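Kwesi Korletey talks fast, usually with a rod in his hand. We caught him Monday before the Gramberg walleye derby.

"Slow water, cold mornings. Thats it," he says of his plan.
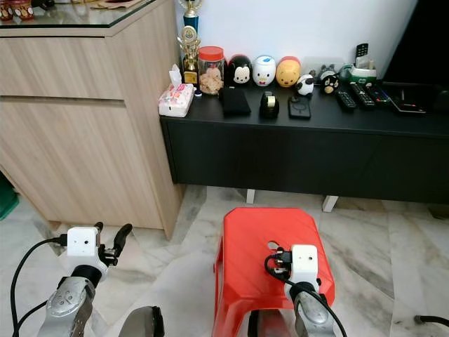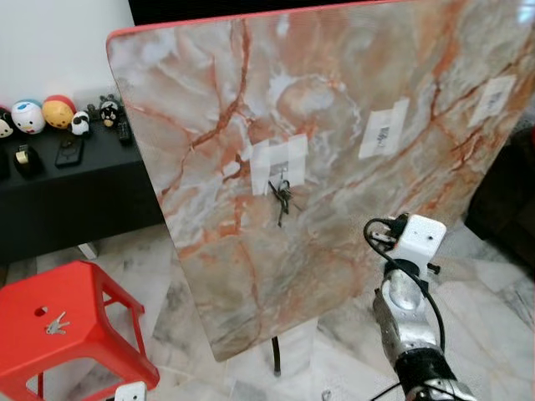
## On last year

Lost it by 3 ounces. "Still hurts." He'd left the Arkham cove too early, chasing birds.

## On this year

Entry is up to 70 boats, two-day limit of 14 fish. Korletey likes jigs, almost 30 feet down. "Everyone trolls. Let them." And teh weather? Shrugs.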